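3.2 Storage bins and mixed contents

Reading time: 4 min

Mixed storage, in which unlike items share one open container, is common in small stockrooms and toy libraries. The Emdale survey covered 111 bins holding 3580 items. Boxed goods were recorded separately from bare plastic pieces, as the two settle differently when a bin is moved.

Items tended to gather along one side or in one corner, leaving part of the floor bare (Figure 2). Wear on the inner walls was graded on the Oosthuizen scale — from clean to heavily scuffed — before the contents were listed.

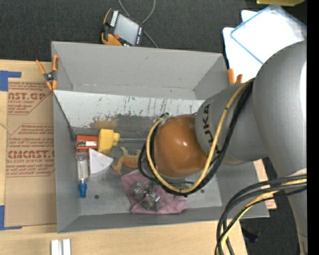
Figure 2. Gray bin with sloping sides and a scratched floor. A red-orange box with a white label lies against a yellow plastic object.

Scuffed walls did not affect how quickly staff found an item. Crowding did: search time rose once a bin held more than 38 items. Labels facing upward shortened the search, while small print gave little help at arm's length.

Comments

Hina: Were the bins emptied between counts?

Florencio Rivas: Yes, in April, before the second count.

Related items

Shelf Labels in Shared Stockrooms
The Flarcombe Toy Library Survey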